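Revised arrangements for the Jendthorpe lending shelf

Readers of this blog will be aware that the lending shelf at Jendthorpe has operated since the spring from the former ticket window beside the station entrance. Following the review carried out in December, I set out below the arrangements that now apply, together with some remarks on how the shelf has been used.

## Stock

The shelf holds 159 books at present. Fiction continues to account for the larger part of the loans, and within fiction the demand is chiefly for crime and for family sagas in several volumes. The second volume of a saga is, for reasons I have been unable to establish, the one most often missing. Borrowers who have a second volume of anything at home are asked to look behind the bed.

Travel guides more than ten years old have been withdrawn, with one exception. The walking guide to the Sauerland has been retained, although the bus times printed in it are no longer of any use. It has been borrowed 23 times, which is more than any other title, and it has come back on each occasion with further notes in pencil. The notes on where to obtain a decent lunch are considered reliable. The notes on the gradient above the reservoir contradict one another and should be read with care.

## Loan period

The loan period is extended from three weeks to 30 days. No fines will be charged. The previous practice of leaving a slip in the book with the date of return is discontinued, as the slips were being used as bookmarks and then kept. Borrowers should instead write the title and their initials in the green ledger. Entries in felt pen show through to the next page and are discouraged.

## Donations

No more than 7 books may be left at one time. Boxes must not be placed on the floor outside the window, where they obstruct the door and draw the damp. The following cannot be accepted:

- encyclopaedias, in whole or in part
- textbooks with completed exercises
- magazines, other than the county walking quarterly
- anything that smells of smoke

Large-print novels are particularly wanted. So are children's picture books, of which only a small number remain in a fit state to lend.

## Shelving

The new unit was supplied by Tukero and is deeper than the old one by a hand's breadth. It has accordingly been possible to place the atlases upright for the first time. The lowest shelf is reserved for children, and adults are asked not to put returned hardbacks there, however convenient it may appear when carrying luggage.

The books are arranged by author's surname. A proposal to arrange them by colour was received and has been declined.

## Exchange with Atlow

An exchange with the shelf at Atlow will begin when the evenings are lighter. One crate will travel in each direction, and books from Atlow will carry a yellow dot on the spine. They may be returned to either place. I should be glad of comments on this matter in particular, as the choice of titles for the first crate has not been settled.

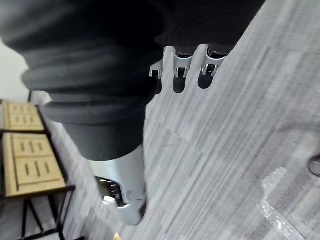
Could the first crate leave out the Sauerland guide, please? I am halfway through copying out the lunch notes, and the Atlow shelf already has two walking books that hardly move. I would send the sagas, provided the second volumes can be found.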